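The Blanket Table at Delorme Street

By Lionel Chevalier
September

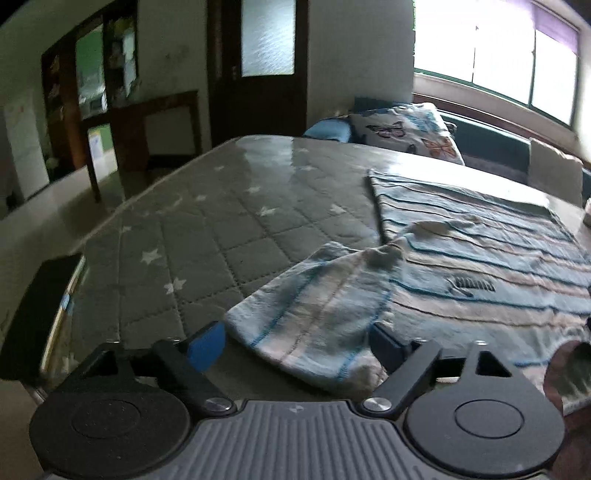
A striped blanket on a quilted mattress.

Delorme Street Church has kept its nursery open through both morning services for 35 years. The rest of the building has changed a good deal in that time. The organ went, the balcony was closed, and the congregation dropped to 70 before it began to grow again.

Pastor Detness came when it was at its lowest. She had a budget of $4,000 for the year outside of salaries and heat, and she spent most of it on the two rooms behind the sanctuary. New families looked at those rooms first, she said, and some of them left before the first hymn.

Attendance last Easter was 101. Many of the newer members are parents in their twenties who did not grow up in any church. Several asked for a baptism class before they asked about membership, so the class now meets at 9 a.m. and membership is covered in the last session.

Every child baptized at Delorme Street goes home with a blanket from the Bronard Circle, a sewing group that meets in the basement. The knitters and the quilters do not always agree on patterns. The next baptisms are set for the end of the month.

Related
Singing Without an Organ
The Long Road to a New Roof in Kikuvby
When Two Parishes Share One Pastor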